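De: Mohammed-Awal Essien
Para: lista Amigos do Hodonon
Data: 2022-08-06
Assunto: Re: a espuma outra vez, e a ideia dos baldes

Olá a todos,

Desculpem a demora, andei com a cabeça noutro lado e só ontem à noite é que li a mensagem do Yaw com a atenção que merecia. Vou colá-la aqui em baixo, porque sei que metade da lista apaga tudo no telemóvel (eu incluído) e depois anda a perguntar do que é que se está a falar.

Yaw Tsikata escreveu:

> Caros, voltei a passar na ponte de Atine e há espuma outra vez
> na margem de baixo, do lado dos salgueiros. Não é tanta como
> no mês das cheias, mas cheira a sabão e a ovo, as duas coisas
> juntas. Uns metros acima da ponte não há nada, a água corre
> limpa e vê-se o fundo.
>
> O que eu proponho é deixarmos de escrever cartas durante um
> tempo e passarmos a recolher água. Um balde, um frasco, hora
> e sítio apontados, sempre nos mesmos pontos. Se daqui a umas
> semanas tivermos uma folha cheia, alguém há de ter de olhar
> para ela.
>
> Também queria saber se a malta está disposta a pagar análises.
> Não são caras mas também não são de graça.
>
> Yaw

Pronto. Primeiro a resposta curta: sim, estou dentro, contem comigo e com a minha carrinha (a carrinha é que manda, mas costuma querer). Agora a comprida.

O Yaw tem toda a razão numa coisa que me irrita há anos. Nós escrevemos cartas lindas! Eu próprio escrevi uma, na primavera, com três parágrafos sobre a minha avó a lavar a roupa no Hodonon e a beber da nascente com a mão em concha, e fiquei todo contente com ela. Sabem o que me responderam? Que agradeciam o contributo. E com isto a vala atrás da lavandaria velha continua a deitar o que lhe apetece para dentro do rio, e as trutas que eu via em miúdo já só as vejo no café, pintadas num prato.

Portanto, baldes. Gosto da ideia dos baldes. Andei a ler umas coisas e a falar com a rapariga do laboratório Clirent, que foi de uma paciência de santa comigo ao telefone, e passo a contar o que percebi -- quem souber mais que me corrija, por favor, que eu sou carpinteiro reformado e de química só sei de colas.

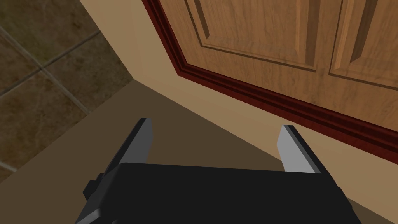

Nada nas mãos, por enquanto

O laboratório vende frascos já lavados por dentro, e convém usar esses e deixar em paz os de compota (eu tinha uma caixa inteira de frascos de compota guardada para isto, paciência). Cada análise simples, com fosfatos, detergentes e bactérias, fica em 16 euros se levarmos várias de uma vez. Eles querem a água no próprio dia, guardada no fresco, e querem a hora escrita no frasco, a lápis, porque a caneta desaparece com a humidade. Isso do lápis já eu sabia, andei uma vida inteira a marcar tábuas molhadas.

Quanto aos sítios, o Yaw diz «sempre nos mesmos pontos» e eu proponho cinco, de cima para baixo: a nascente, o açude, a ponte de Atine (do lado de cima), a margem dos salgueiros e depois a curva do moinho Dankwa, onde a água abranda e tudo o que vem de trás fica ali a rodar. A curva do moinho parece-me a mais importante de todas. É lá que os miúdos tomam banho. Ainda no domingo das festas estavam lá uma data deles aos saltos, e eu a olhar e a pensar se dizia alguma coisa às mães ou não dizia. Não disse. Fiquei a remoer aquilo até à noite.

Bom, adiante. Para as coisas não ficarem no ar deixo aqui a minha proposta, e riscem à vontade.

1. Recolha de quinze em quinze dias, de manhã cedo, antes de haver movimento na estrada. Duas pessoas em cada ponto, uma para o frasco e outra para escrever. Eu fico com a nascente e o açude, que são os sítios onde se chega pior a pé e eu conheço o caminho das cabras.

2. Um sítio para guardar o material. Baldes, cordas, luvas, a geleira, tudo junto e seco, para não andarmos a telefonar uns aos outros às seis da manhã a perguntar quem tem as luvas. Tenho espaço em casa e não me custa nada.

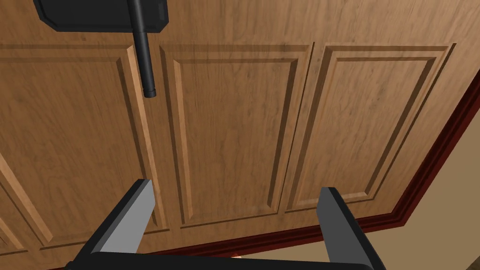
3. Dinheiro. Com cinco pontos e uma análise em cada um, são 80 euros por recolha. Na caixa da lista, do jantar do ano passado, ainda há 183 euros. Dá para duas recolhas completas e sobra para pilhas e para o café. Depois disso temos de pensar, e eu preferia pensar já. Se cada um de nós puser 10 euros, e somos bastantes quando queremos, chegamos ao fim do outono sem pedir nada a ninguém.

4. A folha. Uma só, em papel, e outra igual no computador. Data, hora, ponto, tempo que fazia, cor da água, cheiro. O cheiro é importante! O Yaw escreveu «sabão e ovo» e eu soube logo o que era, porque é exatamente o que me entra pela janela quando o vento vira.

5. Fotografias da margem, tiradas sempre do mesmo lugar. Em Atine pode ser encostado ao terceiro pilar do corrimão, que tem uma mossa e não engana.

Agora uma coisa mais delicada, e peço que não me saltem em cima. Há quem aqui na lista já tenha decidido quem é o culpado. Eu também tenho as minhas suspeitas, e quem me conhece sabe quais são, que eu não sou de falar baixo. Mas acho que enquanto não tivermos a folha cheia devíamos ficar calados quanto a nomes. A espuma pode vir da vala, pode vir dos quintais onde ainda há fossas abertas para o ribeiro, pode vir das duas coisas e de uma terceira que nem nos passa pela cabeça. O meu cunhado lavou o trator na margem até ao ano passado e achava que não fazia mal nenhum, porque o rio leva tudo. Pois leva, leva-o para a curva do moinho.

E já agora, a parte do lixo, que é a que se vê e por isso toda a gente fala dela. No açude há pneus outra vez. Há sacos presos nos ramos à altura a que chegou a cheia, e lá vão ficar até ao Natal se formos esperar que alguém venha de fora.
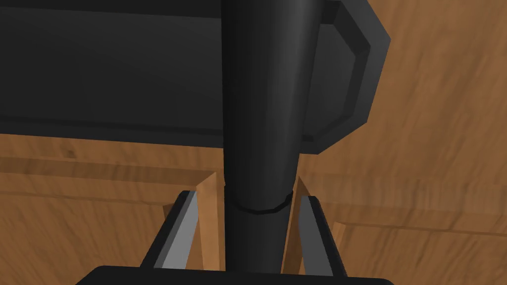 Eu não misturava a limpeza com as recolhas, porque quem anda lá dentro de botas levanta o lodo todo e depois a água do frasco não presta. Fazíamos a limpeza numa semana e a recolha na seguinte. Para os pneus é preciso corda e gente com costas melhores do que as minhas, mas a carrinha leva-os, isso prometo. O ecoponto grande recebe-os desde que cheguem sem jantes, e da última vez mandaram-me para trás com dois por causa disso, de modo que vou passar a levar uma alavanca.

Sei que alguns vão dizer que isto é muito trabalho para uma lista onde normalmente se discute a hora do piquenique. É capaz de ser. Mas eu nasci a ouvir aquele rio da cama, e quando o caudal subia a minha mãe fechava a porta de baixo e dizia que o Hodonon vinha visitar-nos. Gostava que os meus netos tivessem alguma coisa para contar dele que não fosse o cheiro.

Yaw, diz-me se os cinco pontos te parecem bem ou se queres trocar o açude por outro. Eu ligo para a Clirent logo que tenhamos acordo, para encomendar os frascos. Os outros, respondam para a lista e não só para mim, por favor, que da outra vez fiquei com as respostas todas na minha caixa e pareceu que ninguém tinha dito nada.

Um abraço grande, e levem chapéu se forem à ponte, que aquilo não tem sombra nenhuma.

Mohammed-Awal

Comentários (4)

salgueiro_torto
Podem contar comigo para a margem dos salgueiros, moro em frente. A espuma aparece mais ao fim da tarde, por isso não sei se de manhã cedo é a melhor hora. Não se podia fazer uma vez de cada?

Yaw Tsikata
Os cinco pontos estão ótimos, não mexia em nenhum. Quanto às horas, concordo com o comentário de cima, a primeira de manhã e a segunda à tarde, e depois comparamos. Já pus os meus 10 euros na caixa. E Mohammed, diz às mães.

neta do moleiro
O caminho para a curva do Dankwa está fechado com silvas do lado da estrada, têm de ir pelo prado. O portão abre, só está empenado, é levantar e empurrar.

rui_da_ponte
As jantes saem melhor com o pneu deitado e duas alavancas, uma de cada lado. Tenho as duas, levo-as.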